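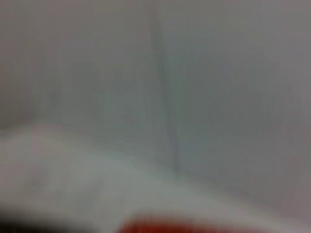 How many coats of pale gray does it take to cover an old cream wall?
Two, if you let the first one dry overnight. Three if you're me.

10 Feb 2025

The back room has been going to be painted since October. I say it that way on purpose, as though the room had some say in the schedule. We moved the bookcase out, I bought a roller, and then the holidays came along and the roller sat in its wrapper on the windowsill like a guest waiting to be offered a drink.

What held me up was the color. I wanted gray, but a gray that didn't look like a parking structure. I drove over to Erdem Hardware in Droltthorpe and stood in front of the Dastier rack, which holds 162 paint chips that are all, as far as I can tell, the color of printer paper left in different cars. Some lean blue. Some lean green. One leans toward pink in a way you only notice after you've held it next to a blue one, and then you can't stop noticing. I took home as many as I could fit in a coat pocket without looking like a thief.

Taping chips to the wall is a waste of tape. A chip is small and the wall is large, and the old cream around it makes every gray look like slate. I ended up buying sample pots and painting big sloppy squares on two walls that meet, which I recommend. The same paint from the same pot is two different colors on either side of a corner. On the window side it goes warm and a little brown. Turn ninety degrees and it's cool, nearly green before lunch. I spent a whole morning convinced I'd mixed up the pots. I had not mixed up the pots.

So the corner is where I'd start if I were doing it over. Whatever you pick, you're getting two of it, and you had better like them both.

Prep took longer than painting. There was a shelf bracket in there from a previous owner who must have planned to store anvils, and getting it out left a hole I could have kept socks in. Filler, sand, filler again, sand again, then a wipe with a damp cloth, then another wipe when I found the first one had mostly moved the dust to the baseboard. I used 100 grit on the rough spots and regretted it wherever I got enthusiastic. Go finer if you have the patience. The scratches come right through a flat finish when the afternoon light comes in sideways.

The paint itself went on fine. Coat one looked terrible and I was braced for that. Coat two looked good wet and patchy dry. Coat three was a separate trip to Erdem and another 40 dollars, for a can I used about a third of. The rest is in the basement, labeled with the room and the color, so that some future owner can find it solid as a hockey puck.

I still have to deal with the top of the long built-in, which I want a clean off-white and which currently has several opinions about what white is. The sample I liked had a hint of green in it, so against these walls it might work or it might look like the inside of a refrigerator. My plan is to paint 20 inches of it at one end and live with that for a week. Trim enamel takes forever to cure, and I will certainly put a coffee mug on it before it's ready – I know this about myself.

Other loose ends: the outlet covers are in a cereal bowl in the kitchen. The curtain rod is behind the couch. The blue tape came off cleanly except along the closet on the Omar Street side, where it took a ribbon of the old cream down with it, and under the cream there's a layer of peach. I've touched it up. I try not to think about how much peach is in there.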